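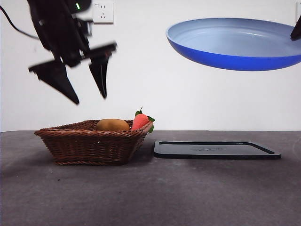 Science for Kids > Robots > How Robots Learn

How Do You Teach a Robot to Put the Carrot Away?

By Omprakash Singhal
June

We use cookies to remember which stories you have read. Ask a grown-up to help you change your settings.

Pick up a strawberry. Easy, right? You looked at it, your hand went out, your fingers squeezed just enough, and up it came. You did all of that without thinking about it once.

Now try to explain it to someone who has never had a hand. How wide should the fingers open? How hard should they squeeze? When should they stop? That is the puzzle robot scientists work on every day, and it's a really good one!

For a long time, people taught robots by writing out every move. Go down this far. Close. Go up. Turn. A robot that works this way is great at doing the same thing again and again. But slide the strawberry over by the width of your thumb and the robot closes its fingers on nothing at all. It was following its list, and the list didn't say anything about a strawberry that had moved.

So a team working on a project called Flasora tried a different way. They taught by showing.

Learning by copying

Think about how you learned to tie your shoes. Somebody probably sat next to you and did it slowly, and you watched and tried to do the same. Scientists call this imitation learning. Imitation is just a longer word for copying.

For a robot, the lesson goes like this. A person steers the robot's arms through a job from start to finish. While that happens, a computer saves two kinds of things: what the cameras see, and how the arms move. One complete try is called a demonstration, or a demo for short.

Then comes another demo. And another! The Flasora team recorded 500 of them for kitchen jobs, with baskets, play food and pans. They kept moving things to new spots between demos, so the robot would have lots of different tables to learn from.

After that, a computer program goes through all the demos looking for patterns. When the basket looks like this, the arm usually goes that way. When the fingers are this close to a potato, they usually start to close. Nobody writes those rules down. The program works them out from the examples, a tiny bit at a time.

A camera that rides along

One of the cameras is fixed in place and sees a big piece of the table. Another one rides on the robot itself, down near the fingers, so wherever the hand goes, the camera goes too. 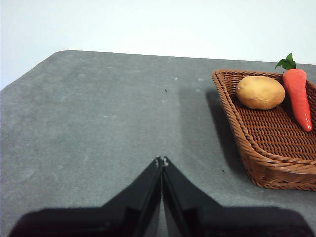
Photo: Flasora project / Omprakash Singhal

The big black shapes at the bottom are the robot's two fingers. They look huge for the same reason your own thumb looks huge when you hold it up to your eye. Over in the basket are a potato and a shiny carrot with its green top sticking up over the rim.

From up here, the robot gets a close look at its own fingertips and whatever is near them, and that helps a lot at the last moment before a grab. But a wrist camera can miss things. See how only part of the basket fits in the picture? That's where the fixed camera comes in. The program looks through both of them and puts the views together, a bit like you do with your two eyes - except that your eyes are a lot closer to each other.

So, did copying work?

Here is the part I like best. The team wanted to know if more demos really made a better robot, or if a small number would do. So they trained the program twice. The first time they gave it only 70 demos. The second time it got all 500.

Then both versions took the same test, with the food in places that weren't in any of the lessons. The version with 70 demos did fine when a potato was close to a spot it knew. When the potato was far from those spots, it often reached for the wrong place. The version with 500 demos got a lot more of them right, and it did something the team was excited to see. If it missed, it would often back up and try again!

Where did it learn that? From the people. Sometimes a person steering the arms missed a grab and had to have another go, and the team left those demos in. The robot learned from the mistakes as well as the good tries.

It still has trouble with some jobs. Pans are tricky because they are wide and they tip. The team's next plan is to go up to 1,000 demos and see if that helps.

Try it yourself

You need a friend, a bowl, a spoon and a few grapes. Your friend closes their eyes and is the robot. You hold their wrist gently and steer their hand to move one grape into the bowl with the spoon. Do it a few times with the grape in the same place. Now let go and see if they can do it alone, eyes still shut.

Then move the grape and let them try again. What happened? Would it help if they could peek?

Words to know

Demonstration: one complete try at a job, saved so a robot can learn from it.

Gripper: the part of a robot that grabs things.

Imitation learning: learning a job by copying examples of it.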